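Two arms at the packing table: a conversation with Roxana Ghiță and Fulgencio Valcárcel

Drorker runs a contract fulfillment site with 26 people on the day shift. Most of what passes through it is small: cartons, pouches and refill packs, sorted into bins by order and sent on to packing. In April the company put a two-armed robot cell on one of its sorting tables. Roxana Ghiță is the process engineer responsible for the cell. Fulgencio Valcárcel has worked the sorting line for nine years and is now its lead operator. We spoke with both of them in the break room, between the morning and afternoon runs.

The first question was why sorting was chosen over palletizing or tape sealing, where automation is more common. Ghiță answered that those stations had already been dealt with. "The sealer has been automatic for a long time. What remained was the part where a person picks up a small box, looks at it, and decides which bin it belongs in. It is repetitive, but the items vary, and that is why it stayed manual."

The cell handles cartons from two client accounts, Tanel and Pendodance. A third account, Chávez, was tested and withdrawn. Its products come in soft pouches, and the parallel jaws could not hold them consistently. "We tried three sets of finger pads," Ghiță said. "The pouches folded at a different place every time. I took them off the list and they went back to the manual tables."

Before the change, a manual sorting table moved 1,000 units in a shift when fully stocked. The cell currently moves 680. Valcárcel brought up the figure before we asked for it. "It is slower than a person. Everybody on the line knows that, they can see it from where they stand. But it runs through both breaks and it runs after we leave, so at the end of the day the count comes out higher." Over a full day with the unattended evening run included, the total for the table is roughly 1,500.

Ghiță described the working cycle in some detail. Each arm has its own region of the table, with a shared zone in the middle where only one gripper may enter at a time. A pick begins with an approach from the side or from above, depending on how the carton is lying. The jaws close until the motor current reaches a set limit, and the arm waits a fraction of a second before lifting. If the measured opening between the fingers does not match any width on the item list, the carton is released and the attempt is logged.

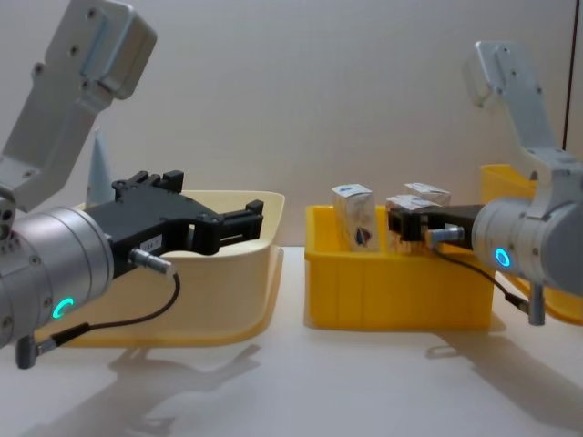
Most logged failures come from cartons standing too close to the side of a bin. The fingers need clearance on both faces of the box, and when a carton leans against plastic there is only one face available. The current software tries a second approach angle and then a third. After that it signals for an operator. On an average shift the signal comes on nine or ten times.

"That is the part that changed the job," Valcárcel said. "Before, I sorted. Now I sort at table four and I also answer the signal at table two. You have to put down what you are holding, walk over, press hold, move the box, press resume. It takes less than a minute. But you lose your place."

He said that losing his place was the main complaint from the line in the first weeks. Operators sort by memory of the order sheet, several lines at a time, and an interruption means reading the sheet again from the top. The fix was a small one. Each order sheet now has a sliding marker clip, and the operator sets it at the current line before walking away. Ghiță said the idea came from the line. "My proposal was a second screen. Theirs cost almost nothing and was in use the next morning."

We asked whether anyone had lost a position. Valcárcel said no. Two people were moved from sorting to returns inspection, one at her own request. The other, he said, would have preferred to stay. "He was fast at sorting and he liked being fast. In returns there is no fast. You open the box, you check the item against the form, you write down what is wrong with it. He does it well, but he has told me it's not the same work." Pay for the two grades is equal. Ghiță added that no one has been hired to replace a sorter who left in the spring, and that she would not describe this as unrelated to the cell.

Training was done in half-day sessions on Saturday, paid as overtime. The content covered the hold and resume procedure, the boundary of the arm workspace marked on the floor, and the meaning of the log entries. Valcárcel thought the third part was too long. "They showed us forty kinds of entry. We see four." A shortened sheet with those four is now taped inside the door of the control cabinet.

The physical side of the work has changed as well. Sorting involves a short reach and a pinch grip repeated through the whole shift, and the site had a history of wrist and thumb complaints. Operators assigned to the cell now do fewer picks by hand. They also do more walking and more bin changes, and a full bin of cartons is heavier than anything they handled before. Ghiță has asked for a limit on how full the cell may load a bin. At present the limit is by count, and she wants it set by weight, with a scale under each position.

On noise, both agreed there was little to report. The arms are quieter than the conveyor.

Valcárcel was asked how the line talks about the machine. He said the early discussion was mainly about whether it would be given their rate as a target, or they would be given its rate. Neither has happened. Management posts one combined figure for the table, and individual rates are still reviewed privately, as before. He would like that in writing. "It was said in a meeting. I have asked for it on paper twice."

Ghiță confirmed the request and said it is with the site manager. She also confirmed that the cell logs when an operator presses hold and how long the hold lasts, without recording which operator it was. The control software can store a badge number. The field is switched off.

The target set for the cell in its purchase document was 3,000 units a day. Ghiță does not expect to reach it with the present grippers. "That number assumed one type of carton, all facing the same way. We do not have that, and the clients will not change their packaging for us." Her next step is a bin insert that keeps cartons away from the side walls, which she expects to cut the operator signals by half. Valcárcel has seen the first version. His objection is that the insert has to be lifted out each time a bin is changed, and that the operator will be the one lifting it. A second version with the insert fixed in place is being made now, and the two of them will test it on the Tanel cartons first.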